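Kitchen Practice, Unit 2: Draining and racking
Skeltetside Adult Learning, Idside site
Handout for the February intake

Read before the second practical. You will need your notes from the session on washing order, as they are not repeated in full.

1. Where racking fits in

Washing by hand has five stages on our worksheet: scrape, wash, rinse, drain, put away. Most of the marks lost in last year's practical were lost at the drain stage. Plates were laid flat on top of each other, bowls were left the right way up with a spoonful of water in the bottom, and cutlery was put in first so that everything else had to go over it.

Draining is done in a rack or on a mat. In this unit we use a rack. A tea towel on the worktop is acceptable for glasses if the rack is full, but change the towel when it is soaked. The dishes are then left to dry in the air. Towel drying is covered in the next unit and you should not do it in the practical unless the assessor asks for it.

2. Parts of a rack

Words used in the rest of these notes:

Rim: the outer edge, usually made of more than one wire. It keeps the load in. It also takes knocks, so look here first for rust or broken joints.
Floor: the wires across the bottom. Water falls through these, and small items will fall through as well if the gaps are wide.
Dividers: the bent wires that stand up from the floor and hold plates on edge. Some racks have them along one side only, some along the whole length.
Open section: the part without dividers, used for bowls, mugs and pans.
Tray: a separate piece underneath which catches the drips. Not every rack has one. If yours has not, stand it on a draining board with the slope towards the sink.

Check the dividers before loading. A divider that has been bent over will let a plate slide down on to the next one.

3. Loading order

Plates go in first. Start at the back of the divider section and work towards yourself. Put the largest at the back. Each plate stands in its own gap, with the eating side facing the same way all along the row. If there are fewer plates than gaps, leave an empty gap between each pair. Plates with a wavy or raised rim take up more room than flat ones and will often need the extra gap in any case.

Bowls go in the open section. There are two ways:

(a) Upside down, with the edge resting on the rim of the rack or on another wire, so that there is air underneath.
(b) On its side, leaning against the rack or against the last plate, with the foot ring facing out.

Method (b) takes less floor space and is the one to use when there are plates and bowls together. A bowl on its side must have something to lean on at both front and back. Press it lightly with one finger. If it rolls, move it. Do not nest one bowl inside another.

Cups and mugs go in last, upside down. If there is no room for them, stand them on a towel beside the rack. Rolling pins, wooden spoons and chopping boards should not be laid in the bottom of the rack under the crockery. Wipe them, stand or lay them where the air can reach both sides, and keep them away from the drips.

Woven trays and baskets are not washed with the crockery. They are wiped with a damp cloth. They may be stood on edge in a divider to air, provided nothing above or behind is dripping on them.

The pictures go with this section. Look at what is in the dividers and what is in the open section, and note where you would put the next item.

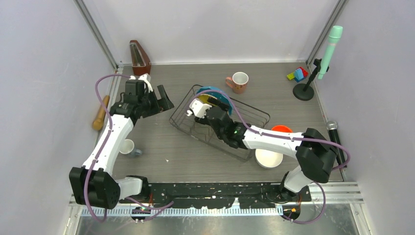
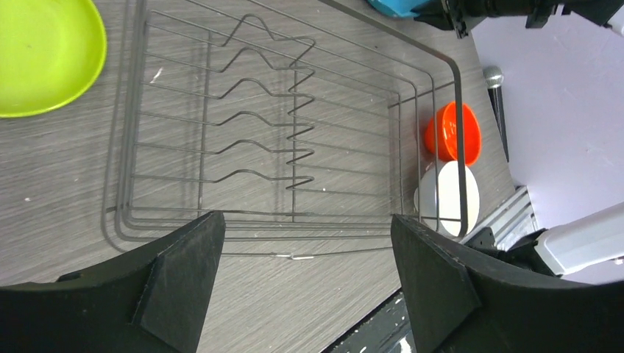
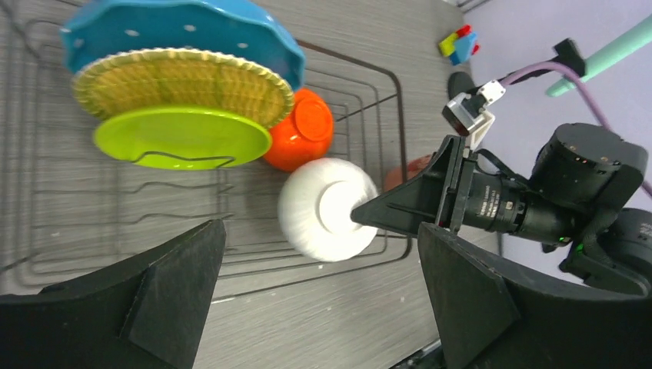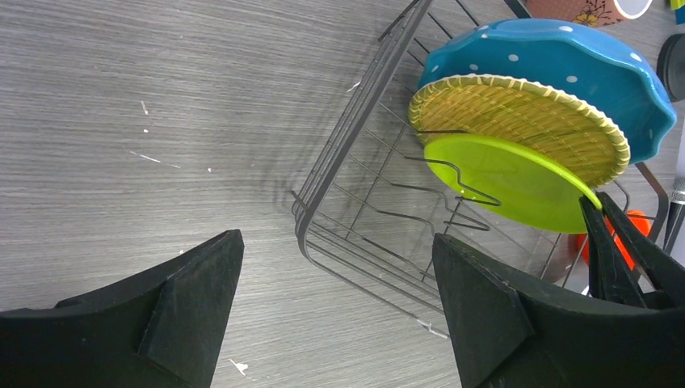 Figures 1 to 4. Wire dish rack with crockery in it. The two bowls at the end of the rack (section 3, open section) are in Figure 2; Figure 3 has plates and bowls together.

Points to take from the figures:

In Figure 1 there is a single plate near the back edge. A single plate in a rack is easily pushed over by the next one, so put the second one in with the free hand steadying the first.

In Figure 2 both bowls are at one short side, which leaves the zigzag wires clear for plates. The green plate is still on the surface outside the rack. Decide which gap you would use for it.

Figure 3 is the one to use for the discussion of mixed loads. Compare the bowls, with their foot rings facing out, with method (b) above. The woven tray stands between two plates. With freshly rinsed plates you would want it somewhere else, and the worksheet asks you to say where.

The three plates in Figure 4 are upright but overlap. Plates leaning on one another dry slowly at the place where they touch. Say how you would space them.

4. Spacing and balance

Keep the weight spread along the rack. Heavy plates all at one end and nothing at the other can tip a light rack when it is lifted, and racks do get lifted, whatever the instructions say. Take heavy items out before moving it.

Nothing should lean outwards over the rim. Nothing should stand higher than it needs to. If the load needs a hand to keep it in place, it is a full rack: stop, let it drain, put away, and begin again.

Drying time depends on the room. In the Idside kitchen with the window open, a properly spaced load of plates was dry in around 56 minutes. The same load with the plates touching was still wet at the edges when we cleared up. Bowls on their sides took a little longer than plates.

5. Unloading

Wash and dry your hands. Take cups first, then bowls, then plates, from the front to the back. Hold plates by the edge. Check the foot ring of every bowl with a fingertip, because water collects there, and put any wet ones back. Stack by size. Bowls of different shapes should not be forced into one pile.

Anything chipped goes on the side table and is written in the breakages book.

6. Care of the rack

Empty it completely once a day. Wash the rack in hot water with Prolance, using the narrow brush where the wires cross. Rinse, shake and stand it on end. Wipe the surface it normally stands on, including the strip behind it. Limescale on the wires comes off with vinegar and patience.

7. Before the practical

Complete worksheet 2B. Bring an apron and flat shoes. Read the chapter on draining in the Kuusk course reader, starting at page 155; the table of drying methods at the end of the chapter can be left out.

You will be given four plates, two bowls and a mug, already washed, and one rack. Loading is not timed. You will be asked to explain where you put the bowls.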